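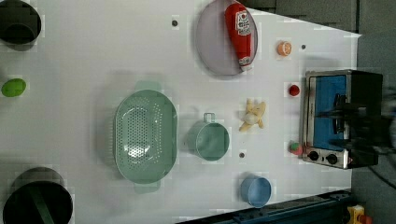 Toaster oven and the rest of the cooking things on the white table

Search Stondolik Help Go Advanced search

Last updated 28th December

Kitchen breaker trips after 11 minutes, never straight away

Adanech Yilma

I rent the upper half of a two-storey house in Prerivwood. The kitchen has one duplex outlet on the wall beside the table, and it is fed from a 15 A breaker in a Bindila panel in the basement. Supply is 120 V.

With the toaster oven running alone, the breaker holds indefinitely. With the toaster oven and the rice cooker running together, it trips. It does not trip at switch-on. I timed it twice, and both times it let go at 11 minutes. On other evenings it has lasted through the whole meal.

I put a plug-in power meter on each appliance. The toaster oven draws 1,089 W with both elements on. The rice cooker draws 740 W while it is cooking and very little on warm. By my arithmetic that comes to 15.2 A, barely over the rating, and I would have expected a breaker either to hold or to trip at that figure. Why the delay, and why is it not the same every time? Would a 20 A breaker be a reasonable request to put to the landlord?

The fridge is on the other wall. I do not know which circuit it is on.

Mesfin Zeleke

The delay is normal. A household breaker has two separate trip mechanisms. The magnetic one responds to very large currents, such as a short circuit, and opens almost at once. The thermal one is a bimetal strip that bends as it warms. A small overload takes a long time to bend it far enough, and a larger overload takes less. At only one or two per cent above the rating, many breakers will sit there for hours.

That is why I doubt 15.2 A is the whole load. Find out where the fridge is connected. Switch the kitchen breaker off and open the fridge door. If the light is out, the fridge is on that circuit. A compressor typically adds one or two amps while it runs, and it cycles. That alone would account for a trip on some evenings and none on others, depending on whether the compressor came on while both appliances were heating. The oven's own thermostat also cycles, so the average current falls once it reaches temperature. Toast on a high setting and a long bake are different loads as far as the bimetal is concerned.

The temperature of the panel matters too. The strip cannot distinguish heat from its own current from heat given off by the breakers next to it. A panel beside a furnace, or a warm basement in August, will bring the trip point down.

On the 20 A breaker: no, not on the existing cable. The breaker is sized to protect the wire in the wall. A 15 A circuit will normally have been run in 14 gauge copper, and a 20 A breaker would allow that wire to run hotter than intended without disconnecting it. The outlet may not be suitable either. If more capacity is wanted, the proper request is a new circuit run in heavier cable by a licensed electrician, under a permit.

In the meantime, start the rice first and switch the oven on when the cooker has dropped to warm. For loads that run for hours, I would keep the total on that breaker to 80 per cent of its rating, or 12 A.

gully_st

Same thing at my old place. Moved the rice cooker to the living room and it stopped. Don't use a cheap extension cord for it though, mine was 6 metres of thin stuff and it got warm.

Wattanapong

Mesfin's explanation is sound. One addition. A loose terminal screw on the breaker makes heat at the connection, and that heat travels into the bimetal and gives early trips. Breakers that have tripped many times can also drift. If the fridge turns out to be on another circuit, ask the landlord to have an electrician check the tightness of that connection and replace the breaker with one of the same rating and a type approved for the panel. Do not take the panel cover off yourself. The incoming lugs remain live with the main switch off in most panels.

Check the outlet as well. Run the oven alone for a quarter of an hour, unplug it and feel the plug blades and the cover plate. Slightly warm is acceptable. If they are too hot to keep a finger on, or the plastic has browned, stop using that outlet until it has been replaced.

Adanech Yilma

Fridge light goes out with the kitchen breaker off. Plug is slightly warm, no browning. I will run the rice first and write to the landlord about a second circuit.

Contact Stondolik Help | Copyright Stondolik | Back to top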